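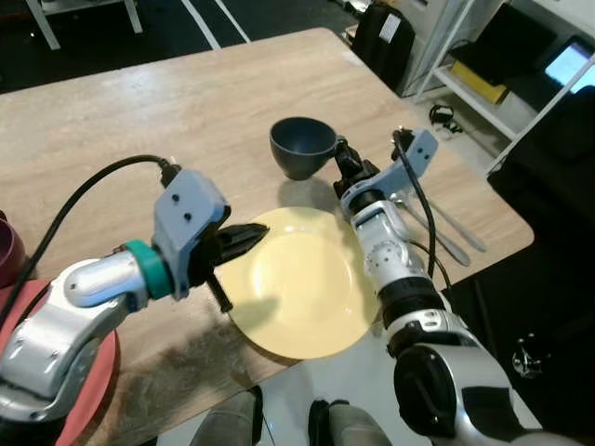 From: list member, Wurkham end
To: Andier Table & Crockery list
Date: Mon 21 March
Subject: Re: [andier-table] Which side does the cup go on, and do we care

A member in Boltdale wrote:

> I have been laying tables for a long time and I was taught that the
> cup goes above the knife, handle at four o'clock, end of story. Last
> month I ate at three different houses off this list and got the cup
> in three different places. One of them had it directly behind the
> plate, like a goalkeeper. I had to reach over my eggs.
>
> Also, can we please settle whether a set has to match? I was brought
> up to believe that a yellow plate goes with a yellow cup. I am told
> this makes me old.
>
> And what is the feeling on trays? I say a tray is for carrying and
> then it leaves. My sister-in-law says it is "part of the setting."

I'll take these out of order, as the tray question is the only one likely to end a friendship.

Trays first. A tray that stays on the table has stopped being a tray and become a small, badly behaved tablecloth. I own a round red one and I'm fond of it. It carries the second setting in from the kitchen, it gets put down at the far left, and it is supposed to go straight back. In practice it sits there through the whole meal with one rim under somebody's elbow. So I am with you in principle and with your sister-in-law in conduct. If you have a long table, leave the tray. If you have a card table, get it out of there before the toast arrives.

On the goalkeeper cup. I'm sorry about your eggs, but I do this too, and I'll defend it. Put the cup straight behind the plate, handle to the right, and two things happen. Your right hand finds the handle without looking, and the person next to you can't mistake it for theirs. At a crowded table the four o'clock cup belongs to whoever is thirstier. I have lost a good deal of coffee that way. The reach over the plate is a real drawback with a tall mug. With a low, wide, round-bowled cup you clear the eggs easily, provided you haven't filled it to the brim, and if you fill it to the brim you deserve what you get.

Handle to the right assumes a right-handed guest. For the left-handed, turn it around. Please don't announce that you've done so. One of my relatives makes a speech about it every Thanksgiving.

Matching. I gave this up years ago, mostly through breakage. The yellow plates outlived their cups by a wide margin, and the replacements were whatever the Kang store had on the seconds shelf, which that August was a dark slate blue. I was prepared to hate it. A pale yellow plate with a dark blue cup behind it on light wood looks fine, in fact better than the old set, where everything ran together and you were never sure if you'd put the saucer out. The dark cup also hides tea stains, which I mention for those of us who do our own washing up.

What I would say is keep the pieces in the same weight class. A heavy stoneware cup next to a thin plate looks like it's waiting to beat it up. And stop at two colors per place. If the next place over is red, let it be red all the way through, red cup included, and leave the yellow and blue to themselves. Once you start swapping cups between places, it looks like the table was laid during a fire drill.

A word on plates, which you didn't ask about. Buy them with a raised rim. I don't care how elegant the flat ones are. Flat plates are for people who eat dry food and have steady hands. A shallow well with a rim around it will hold syrup, egg, gravy and the occasional runaway pea, and you can pick it up by the edge without putting your thumb in anything. I once paid for 3 flat ones, full price, and they now live under houseplants.

Flatware goes down last. I know the books say otherwise. If you put the silver out first you spend the next ten minutes nudging it aside to center the plate, and by the end it's pointing at the door. I drop the two pieces for each place in a heap on the right, out of the way, set the plate, set the cup, and only then straighten them. Nobody has to see the heap. If they come early and do see it, hand them the napkins.

Tablecloths: no. On a decent wood top you don't need one, and on a bad wood top you need a new table. The one exception is anything with a finish that marks. Test it with a warm cup somewhere that the fruit bowl normally covers. If you get a ring, congratulations, you now own coasters.

On the floor, and I mean this kindly, because I've been to some of your houses: move the bags. I include my own. A backpack dumped on the floor behind the table will be found by the person carrying the hot dish, every time, and cable bundles are the same story at a smaller scale. You can lay the nicest place in Wurkham and it won't matter if the gravy arrives by air.

Two bits of list business while I have you. The old archive now runs to more than 2,000 messages, and by my estimate the greater part of them concern fish knives. Please search before you post about fish knives. And the person selling the set of 600 paper doilies can stop bumping the thread. We've seen them. We know they're unopened. We can tell why.

To the Boltdale question in short form: cup behind the plate if the cup is low, cup at four o'clock if it's tall, no need to match, and the tray is between you and your family. If you do come to eat here again, I'll put yours wherever you like, but I'm not moving it halfway through the meal.

More on napkins when I've calmed down about the last napkin thread.

--
andier-table mailing list
To leave, send a blank message with "unsubscribe" as the subject.
Replies go to the whole list. Yes, still.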